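Radwan Garment Handling Set
Data card, maintained by Timska

Summary

The Radwan set records the handling of everyday clothing: lifting, turning, spreading and folding. It holds 2,000 sequences covering 107 garments, most of them plain cotton or cotton-blend items in strong single colours. Items were chosen for features that are difficult to keep track of when cloth is bunched, such as collars, tabs, hems and contrasting trim.

Terms used for tops

A garment is recorded as "hanging" when it is held clear of the surface, and as "gathered" when its outline cannot be followed from edge to edge. Trim is recorded separately from the body colour. Striped trim on a green garment is therefore entered under both headings.
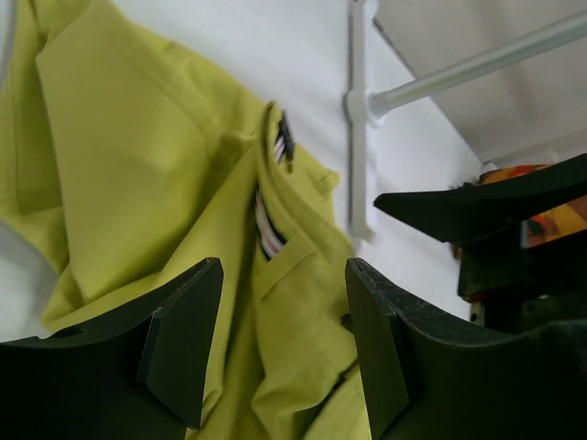

Velimir Mladenović asked that collars turned inside out should have a label of their own, as the general term "folded" had been applied to them unevenly by different annotators. The label "collar reversed" was added in version 2 and applied to the earlier entries as well.

Terms used for trousers

Trousers are described by waist, upper leg, lower leg and hem. "Upper" and "lower" refer to position on the work surface and do not indicate the left or right leg of the garment. A leg that is bent or raised at the hem is entered as "partly spread", even where the other leg lies flat.
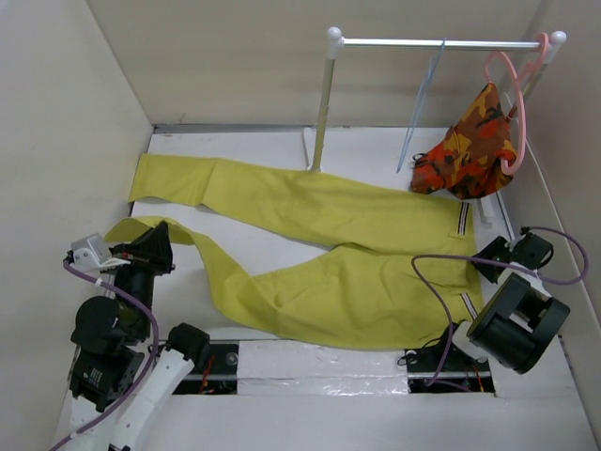

Pocket edges and waist tabs are labelled only where they can be told apart from creases. Where there is doubt, the field is left blank.

Known limits

Dark garments are under-represented. Knitted items were withdrawn in version 3 and will be issued separately under the name Pellent.

Corrections

Corrections should be addressed to Hala Ait Ali at Timska, quoting the garment number. The next revision is planned for September.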